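Foro Taller y Máquinas > Automatización > Visitas, ferias y jornadas

Tema: Puertas abiertas en Fimari, alguien fue??

torno_viejo
Pues eso. Fui ayer a la jornada de puertas abiertas de Fimari, en la nave de Mimberg, y vengo con sensaciones raras. Escribo rápido que entro a turno. Aparcar, un infierno. La charla de bienvenida la dio Hubert Wieser, en inglés, con traducción por cascos que iba con retraso. Luego grupos de 14 y a recorrer puestos. Paletizado bien, soldadura bien, lo de siempre. El puesto de manipulación fina era lo que yo quería ver y nos dieron cuatro minutos mal contados. Alguien estuvo más rato? Interesa sobre todo el tema cajas de comida, que en mi empresa lo están mirando.

marisa_plc
Yo fui por la tarde. Mucho mejor que por la mañana por lo que cuentas, éramos menos y Lilian Muli nos dejó preguntar todo lo que quisimos. El puesto de las cajas lo vi entero dos veces. Cogen la caja, la giran, la dejan tumbada en la bandeja. Lento pero lo hace.

torno_viejo
Lento cuánto?

marisa_plc
No lo cronometré. Para una línea de verdad no da, eso te lo digo ya. Para preparar lotes surtidos a lo mejor.

Kpaso76
Otro que fue. A mí me pareció humo. Una caja sola en una mesa despejada, con luz de estudio, y todo el mundo aplaudiendo. Así cojo yo cajas con una pinza de la ropa. Que la pongan entre otras veinte, medio aplastada y con film, y hablamos.

marisa_plc
Nadie aplaudió en mi grupo jaja. Y la demo es una demo, Kpaso, van de menos a mas. Preguntamos justo lo del film y Muli dijo que con film brillante todavía falla mucho. Lo dijo ella sin que la apretaran. Eso para mí suma.

Kpaso76
Suma que reconozcan que no funciona? Bueno.

marisa_plc
Suma que no te vendan la moto. He ido a jornadas donde te juran que lo coge todo.

sinank_integra
Buenas. Sinan Kaplan, trabajo en integración (no en Fimari, aclaro, pero he montado dos células con material suyo). Un apunte para torno_viejo: que no te despiste la velocidad de la demo. En jornadas con público bajan todo por seguridad. Pregunta por el ciclo real con tu caja y con tu bandeja, que te lo den por escrito. Y pregunta qué pasa con una caja de pie, alta y estrecha. Si la pinza entra un poco torcida la tumba y adiós.

torno_viejo
Gracias Sinan, justo eso. Las nuestras son así, estrechas, y llegan de pie. Cuánto cuesta el juego de dedos, lo sabe alguien?

sinank_integra
A mí me pasaron 3.740 por pinza con dedos y soporte, sin cámara. Pero es oferta de hace tiempo, de noviembre, no te fíes.

Kpaso76
3.740 por dos paletas negras. Ok.

sinank_integra
Por la pinza entera, lee.

obadia_n
Estuve en el mismo grupo que marisa creo (el de la chaqueta verde). Lo que más me gustó fue que tenían la pantalla con lo que ve la cámara de la muñeca. Se entiende todo mucho mejor desde ahí. Hamisi Rashidi, el chico que llevaba el puesto, iba parando y explicando cada paso. Le pedí una captura y me la pasó por correo el mismo día, un detalle. Pongo:

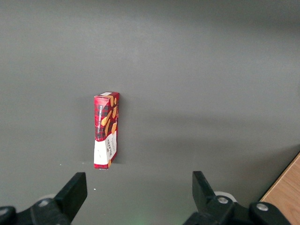
Vista desde la muñeca, pinza abierta y la caja de shortbread de pie.

obadia_n
Se me olvidaba, Rashidi decía que el estampado de cuadros les viene bien porque la cámara tiene de donde agarrarse. Con cajas blancas lisas sobre gris les cuesta más. No sé si le entendí bien, había ruido.

torno_viejo
Uf qué buena, gracias. De pie, como las mías. Desde ahí se ve mucho sitio entre los dedos para lo estrecha que es.

Kpaso76
Walkers de vainilla. Al menos tienen gusto. Me reafirmo, una caja sola. Quiero ver el cajón revuelto.

marisa_plc
El cajón revuelto lo enseñaba Atden en el puesto de al lado, con bolsas. Se atascó las dos veces que pasé. Así que el que quiera caos que vaya y mire.

Kpaso76
Ese no me lo enseñaron!! Por la mañana estaba con una lona. Vale, retiro la mitad.

sinank_integra
Sobre lo del estampado: sí y no. Depende de qué usen para localizar. Si tiran de profundidad, el dibujo les importa poco. Si tiran de imagen normal, ayuda. Con la captura sola no puedo decirte cuál es.

obadia_n
Pues le pregunto por correo y os digo.

torno_viejo
Yo voy a pedir prueba con caja nuestra. Mbwambo la hizo el año pasado, no? Alguien de allí por el foro?

marisa_plc
Mbwambo la hizo pero con tarros, no te vale de mucho. Pide hablar con Muli directamente, por el comercial te eternizas.

sinank_integra
Y lleva cajas golpeadas, no las bonitas. Una docena si puedes. Y la bandeja tuya, que luego no caben.

torno_viejo
Apuntado. Llamo esta semana y cuento. Me voy al turno que ya llego trade

obadia_n
Contestó Rashidi: que la semana que viene me dice lo de la cámara, que está de viaje. Subo el hilo cuando sepa.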